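Éabha Conneely
7/14/21

1/ I am two weeks into the trial of the Skamis simulator, the one from Vokel for teaching a gripper to pick up blocks. Some people asked how it goes, so I write it here in small parts.

2/ The price first. The licence is 325 euros for one seat, and you get 1000 practice scenes with it. I paid myself. Vokel did not ask me for anything.

3/ Installing took me one evening. The manual is good, but chapter two speaks of a menu which has another name in the program. Morenike Oyelaran found it for me, thank you Morenike!

4/ The view I use the most is the one close to the gripper. You can turn it on with the key V. My old program had only the view from the ceiling, and I always guessed the last centimetres. 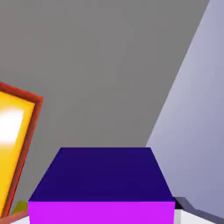 Close view in Skamis, purple block in front, gripper finger on the right.

5/ The colours are very clean. For a beginner this is pleasant. For me it is also a small worry, my real blocks are scratched and my lamp is bad. I would like a setting for dirt and poor light.

6/ Speed: on my laptop 40 scenes run in the time I need to make tea and drink it. Buppha Wattanapong has a newer machine and she is faster, of course.

7/ What I do not like: when you close the program, it forgets where you put the view. Every time. I wrote to the support and got a polite answer from Halima Effiong, they hope to repair it in September.

8/ Will I keep it? I think yes, for one year. If you only need to move one kind of box, the free version is enough for you.

9/ Tomorrow I try scene 239, which Buppha says is a nasty one. Questions are welcome, I answer slowly but I answer.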